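Section 6. Trays and the serving board

Read this before you load anything. Applies to the Detora tray set and the Istel board. If you have the older Gutness board, the feet are different, see the sheet in the box.

6.1 What you need

Trays, board, soft cloth, dish soap, the four stick-on feet. A flat table. Tape measure if you're putting it on a shelf.

6.2 Before first use

1. Take everything out. Peel the film off both sides of the tray. The film on the underside is easy to miss.
2. Wash the trays in warm soapy water. Rinse, dry. No scouring pads.
3. Wipe the board with a damp cloth only. Don't soak it. Don't stand it in the sink "for a minute".
4. Leave the board flat until dry, overnight if you can.
5. Stick the feet on the underside, one per corner, inside the printed marks. Press hard, count to 20.

Note: the feet take a few hours to grab properly. Do them in the evening and they're ready by morning.

6.3 Placing the board

1. Pick the spot. The board is 354 mm on the short side and wants a bit of room behind it for your fingers.
2. Set it down, push gently on each corner. Rocking? One foot is off its mark. Peel and redo.
3. Keep it back from the table edge. A hand's width is plenty.
4. Away from heaters and out of direct sun. Boards left in a window will cup.

CAUTION: Not a cutting board. Not a trivet either. Hot pans go somewhere else.

6.4 Setting a tray down

1. Board clear and dry first. Crumbs scratch.
2. Hold the tray at two oposite sides, by the rim.
3. Bring it over the board, far edge a little lower.
4. Touch the far edge down, then lower the near edge. Slowly.
5. Let go only when the whole bottom is flat. If it wobbles, something is under it.
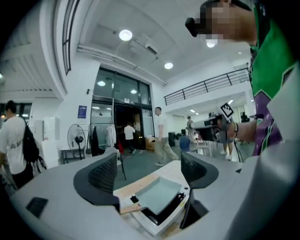 6. Slide it to where you want it. Short slides only, a full tray should be lifted.
7. Second tray goes next to the first. Leave a finger gap or the rims catch.

Note: loaded trays, keep the heavy stuff in the middle. Max load 6 kg per tray, and that includes whatever is in the cups.

CAUTION: Don't stack loaded trays. The rim is for holding the contents in, it won't carry another tray with weight on it. Empty ones stack fine.

6.5 Picking up

1. Check nothing tall is going to tip.
2. Lift the near edge first, get your fingers under the rim on both sides.
3. Up and toward you. Keep it level once its off the board.

6.6 Cleaning and storage

Trays: wash by hand, or top rack. Stains from tea or curry, leave in warm water with baking soda, then wipe.
Board: damp cloth, dry cloth. Oil it twice a year, thin coat, wipe off the extra. Ekström board oil or any food-safe one.
Store trays upright or nested. Board flat.

Spare feet: order no. 184. Replacement tray: order no. 74, state the color.

Next: Section 7, Cups and inserts.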